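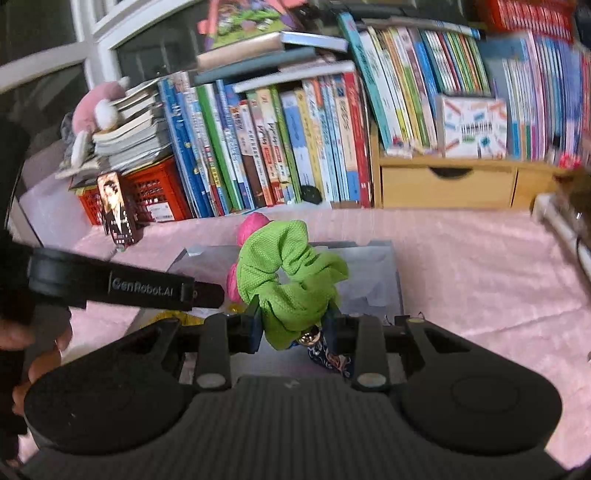
Fig. 1. Lime-green scrunchie, with books and a clear lidded container on the pink tabletop behind it.

Unit 4: Sorting Small Things in a Child's Room
Instructor: Parveen Awan

Reading: Havov handout, page 62.

Small soft items drift. Hair ties, pom-poms and fabric charms end up on the same surface as books and plush toys, and they get lost there first. Pick them up before you touch the shelf.

Order of work
1. Hair things. Scrunchies go together in one lidded container. Clear sides are best — a child can find the right color without tipping everything out.
2. Plush toys. Take them off any pile of books.
3. Flat books and booklets. Paperbacks stacked on a crate can stay flat if the pile is low.
4. Upright books. Keep the spines facing out. Books lying across the top of a row come down and get their own place.

Do not sort by color unless the child asks for it.

For next time: choose one tabletop at home, sort it in the order given, and write half a page on what was left over. Hand it in to Kaan Taşdemir, room 38.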